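The used trailer is where the industry should look first

Every few months someone in the trade press prints the registration chart for new trailers, and every few months the same conversation follows. If the line is up, demand is healthy. If the line is down, we're told that hauliers are nervous. I have run a small trailer rental and resale yard for 17 years, and I think the chart is a poor guide to what is going on. The better guide is the used market, and we hardly measure it at all.

Start with what a new registration tells you. A curtain-side trailer registered in spring was most likely ordered the previous fall, by a finance director looking at contracts signed before that. By the time it shows up in a national total, the decision behind it is old. A used trailer changes hands in a week. The buyer has a load to move now, or the seller has a payment to make now. If you want to know how carriers feel in August, look at what they are buying and selling in August.

The trouble is that the used side is split across hundreds of yards like mine, a handful of auction houses, and a great many private deals done over the phone. Nobody has to report a price. Two identical refrigerated trailers can sell in the same month for sums that are $3,000 apart, and neither seller will ever know it. I have been on both ends of that gap.

Njoroge Mfaume, who buys equipment for Haddad, a regional carrier that runs mostly chilled food, put it to me bluntly last October. He said he could get three quotes for a set of tires in an hour and needed a month to find out what a six-year-old reefer was worth. He ended up keeping four units he had planned to sell, and he paid for another year of maintenance on them. On paper that looked like a carrier holding back. In truth he wanted to buy new and couldn't work out what his old ones would bring.
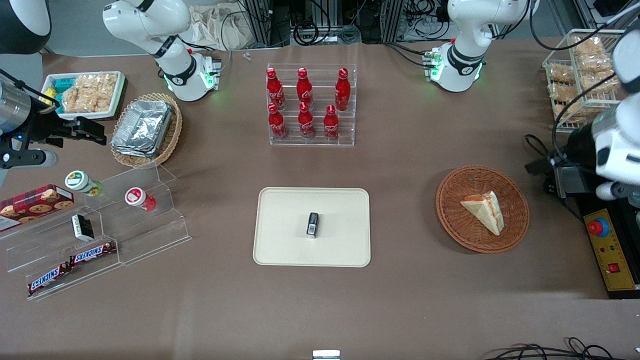
Multiply that by a few hundred fleets and you have a real drag on orders. Builders like Galby and Ilix spend heavily on lighter chassis and better insulation, then wonder why customers stretch a trailer from eight years to 11. Part of the answer is interest rates, and I won't pretend otherwise. But part of it is that the customer can't see the other half of the deal. A trade-in offer that comes with a new trailer is usually low, and everyone knows it is low, and there is nothing public to hold it up against.

My proposal is simple enough. Builders, dealers and the larger rental companies should agree to report used sales to a shared index, with the names taken off. Type, age, axle count, condition grade, region and price. That would do. It wouldn't need to catch every sale. If 1,000 sales a month were reported, a buyer could look up the going rate for most common types and trust it.

I have heard three objections to this, and I'll take them in the order they usually come.

The first is that condition varies too much. It does. A tipper that has spent its life on demolition work is worth a lot less than the same tipper used for grain. But cars vary too, and so do farm tractors, and both have price guides that people rely on every day. A plain grading scale with five steps would handle most of it. We already use one in our yard, and a driver can learn it in a morning.

The second is that dealers will lose margin. Some will. I would lose some myself. There are deals I have made over the years where I knew more than the other party, and I made money on that difference. I don't feel guilty about it, but I don't think it is a reason to keep the whole market in the dark. What I lose on a single unit I expect to make back in volume. Trailers that move quickly don't sit on my gravel costing me rent and insurance.

The third is the hardest, and it's about who runs it. Jolovov tried something like this a few years ago as a paid listing service, with price estimates included. The estimates were decent. The problem was that Jolovov also sold trailers, and the rest of us weren't going to hand our sales figures to a competitor. I didn't sign up, and I would make the same choice today. Any index has to be kept by somebody with no stock to sell. A trade association could do it, or a university transport department, paid for by a flat fee from members. I would put in $100 a month without thinking very hard about it.

There is a wider benefit too. Lenders price trailer finance on what they think they could recover if the loan went bad. When they can't tell, they assume the worst, and the small operator pays for it in a bigger deposit – often the exact sum that decides whether the deal gets done. Large fleets don't feel this so much. They have their own sales history and can show it to the bank. The operator with six trailers has nothing to show.

I don't expect the big builders to lead on this. Their sales teams are paid on new units, and used stock is treated as a nuisance to be cleared off the lot. But they have the most to gain. A customer who knows what the old trailer is worth can plan when to replace it, and a customer with a plan places orders in slow years as well as good ones. That would do more for the factory floor than another round of year-end discounts.

For my part, I'm going to begin posting our own sale prices at the end of each quarter, with age and grade beside them. It's one yard, and the numbers will be thin. If any other yards want to add theirs, I'll put them on the same sheet.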